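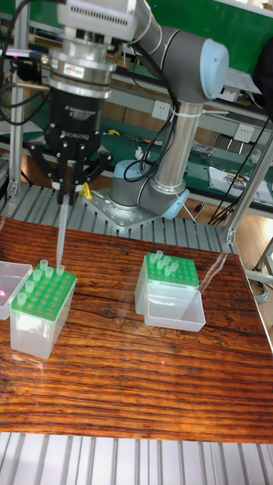
私たちについて

はじめまして、トリラシャム(Trirasham)です。地方議会でどんな話が交わされ、何が決まったのかを、ふだん議会に縁のない方にも読んでいただけるように記事やデータにしてお届けしている、小さな会社です。このページを開いてくださったということは、私どもの記事をどこかで読んでくださったか、あるいはお住まいの町の議会のことで何か気になることがおありなのだと思います。どちらにしても、ようこそおいでくださいました。少し長くなりますが、どうぞお茶でも飲みながらお付き合いください。

はじまりのこと

代表の辻つとむは、もともと地域紙の記者でした。県政と市政を担当し、定例会のたびに傍聴席に座っては、一般質問のやりとりをノートに書きとめる毎日だったそうです。ところが紙面には限りがありますから、三十分の質問と答弁が十行ほどの記事になり、忙しい日にはそれも載りません。書けなかったノートばかりが机の引き出しにたまっていき、これを読みたい人は町にいるはずなのに、とずっと思っていたといいます。

新聞社を辞めた翌年の三月、辻は自宅の台所のテーブルで、予算議会のやりとりをまとめた八ページの手作りの冊子を出しました。題名もまだなく、表紙には「議会のはなし」とだけ書いてありました。近所の喫茶店と理髪店、それから農協の待合所に置かせてもらったところ、思いのほか早くなくなって、「うちの地区の水路の話は出なかったのか」「バスの減便の件はその後どうなったのか」という電話が次々にかかってきました。あの電話がなかったら会社にはしていなかった、と辻は今でもよく話します(お酒が入るともっと長く話します)。

現在おこなっていること

今は三つの仕事を柱にしています。いちばん古くから続けているのが、議会報「ドゥカウ(Dukau)」です。台所の冊子の直系の子孫にあたるもので、紙版とウェブ版があり、定例会ごとに市町村別の号を出しています。ひとつの議案について、提案した側の説明、議員から出た質問、それに対する答弁、討論、採決の結果を、なるべく同じ順番で載せています。読み慣れていただくと、ああ次は答弁だな、と見当がついて読みやすいようです。今お届けしている市町村は36になりました。

つぎに、会議録検索の「プルーヴォ(Pluvo)」があります。公開されている会議録を、人の名前や地名、話題の言葉から探せるようにしたものです。「除雪」と「通学路」のように二つの言葉を並べて探すこともできますし、同じ話題が前の議会でどう扱われていたかをさかのぼることもできます。図書館のカウンターで使っていただくことが多く、司書さんから画面の文字をもう少し大きく、とご意見をいただいて、この春に作り直しました。ずいぶん見やすくなったと思うのですが、まだお気づきの点があればぜひ教えてください。

もうひとつは「ガペ(Gape)」という集まりです。公民館や学校の教室をお借りして、次の議会に出る議案を一緒に読む会で、たいてい日曜の午後二時から開いています。予算書の見方、請願と陳情の違い、傍聴のしかたなど、そのときの参加者のご関心に合わせて進めます。事前の勉強はいりませんし、途中で帰られても、お子さんをお連れになってもかまいません。これまでに229回開いてきましたが、毎回ちがうところで話が盛り上がるので、進行表どおりに終わったことはほとんどないように思います。

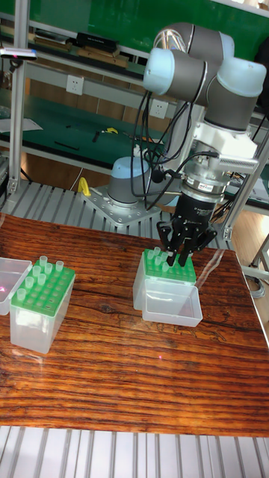 透明な管の上部をつかむ、ロボットアームの黒いグリッパー

編集の約束

政治のことを扱う以上、どこかの肩を持っているのではないかと心配される方がいらっしゃるのは当然のことですし、私たちもそこはいちばん気をつかっています。トリラシャムは、政党、会派、候補者、議員の後援会からは、広告も寄付もいただきません。選挙のときに特定の方を推すこともありません。社員が個人としてどなたに投票するかはもちろん自由ですが、選挙に出る、あるいは陣営を手伝うという場合は、その間は編集の仕事から離れる決まりにしています。

記事では、発言をできるだけ元の言い方のまま引き、要約したところは要約とわかるように書きます。議場でのやじは、議事の進行に影響したときだけ載せます。ご本人から「趣旨が違う」というご連絡をいただいたときは、会議録と録音を聞き直し、こちらの誤りであれば訂正を同じ場所に同じ大きさで出します。誤りではないと考えたときも、ご連絡があったことと私たちの見解を記事の末尾に添えています。お互いに気まずい思いをすることもありますけれど、次の議会でまた廊下でお会いしますから、きちんと挨拶ができるようにしておきたいのです。

はたらいている人たち

社員は全部で7人です。全員をご紹介すると日が暮れてしまいますので、窓口でお話しする機会の多い者を書いておきます。

辻つとむ(代表・編集長)
県議会と予算を担当しています。決算審査の時期になると機嫌がよくなります。

エレリ・グウィリアム(副編集長)
ウェールズの出身で、二つの言語で議会が開かれる土地に育ちました。見出しと訂正欄の責任者です。原稿の「検討する」が、前向きな検討なのか、そうでもないのかを、書いた本人にしつこく聞きます。

ビセンテ・タピア(プルーヴォ開発)
会議録の形式は自治体ごとに少しずつ違っていて、それを読み込めるように整えるのが主な仕事です。古い会議録の、縦書きで段組みのものがとくに好きだそうです。

ロウリ・モリス(ガペ担当)
会場さがしから当日の進行までを受け持っています。お近くで開いてほしいというご相談は、まずモリスあてにどうぞ。

エマニュエル・キルイ(取材・購読者窓口)
町村議会をまわりながら、購読の受付もしています。お電話に出るのはたいていキルイで、取材に出ている日は折り返しのご連絡になります。

お金のこと

会社を支えてくださっているのは、おもにドゥカウを購読してくださる皆さまです。そのほかに、図書館や大学からいただくプルーヴォの利用料、講師としてお招きいただいたときの謝礼があります。自治体からは、図書館の利用料を除いて、お金をいただいておりません。広報紙の編集を請け負いませんか、とありがたいお誘いをいただくこともあるのですが、取材する相手から編集の仕事をお受けするのはやはり難しく、毎回お断りのお手紙を書いています。年に一度の収支は、ドゥカウの夏の号に一ページをとって載せています。

学校の先生、生徒の皆さんへ

授業でドゥカウを使いたいというお申し出は、いつでも歓迎しています。教室で配る分の複写は、事前にひと声かけていただければ無料です。模擬議会の題材選びのご相談もお受けしています。昨年おじゃましたある中学校では、給食の地場産品をめぐって賛成と反対の討論がたいへん白熱し、議長役の生徒さんが「静粛に」と言う声まで、日ごとに堂々としてきました。その後、本物の議会を傍聴に来てくださった生徒さんもいて、編集部一同とてもうれしく思いました。

これからのこと

離島や山あいの村の議会には、まだお伺いできていないところがたくさんあります。議員の数が少なく、定例会が一日で終わる村でも、その一日で決まることは暮らしにまっすぐつながっています。来年度からは、そうした村に住んでおられる方に傍聴の記録を送っていただき、編集部で会議録と突き合わせて記事にする仕組みを始めるつもりです。書くのが得意でなくても大丈夫です。ご興味のある方は、お住まいの村の名前を添えて、編集部までお便りをください。

お問い合わせ

購読のお申し込み、記事へのご意見、訂正のお求めは、電話でもお手紙でも、このサイトの入力欄からでもお受けしています。電話は平日の午前九時から午後五時までです。定例会の会期中は皆が議場に出払ってしまい、お返事が一日二日遅れることがありますが、いただいたものには必ず目を通しています。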